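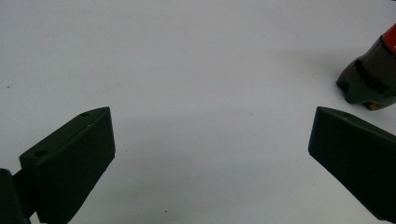

How long should I wait to repot a peace lily after bringing it home from the store?

Give it two weeks in the nursery pot, then move it up one size if roots are poking out of the bottom. Mine came from the garden center in April and I repotted it the same afternoon, in a pot big enough to bathe a beagle. It has sulked ever since. The tag promises "effortless."

Ningsih Liew

Two weeks is fine. The bigger mistake is the pot. Go up an inch or two in diameter, use ordinary potting mix with a handful of perlite, and make sure there's a drainage hole. A decorative pot without one is a very slow way to drown a plant.

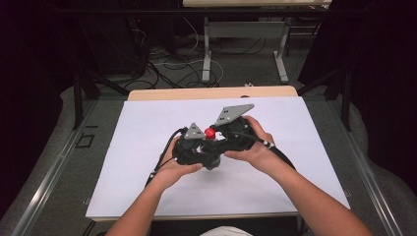
Water it once after repotting and then leave it alone until the top inch of soil is dry. It will droop for a few days. Peace lilies droop when they're thirsty, when they're soaked, and when you rearrange the furniture, so check the soil with a finger before you reach for the can. Skip fertilizer for a couple of months.

Mawar Tjoa

I never repotted mine and it's 10 years old. Looks terrible but it's alive.

Tanner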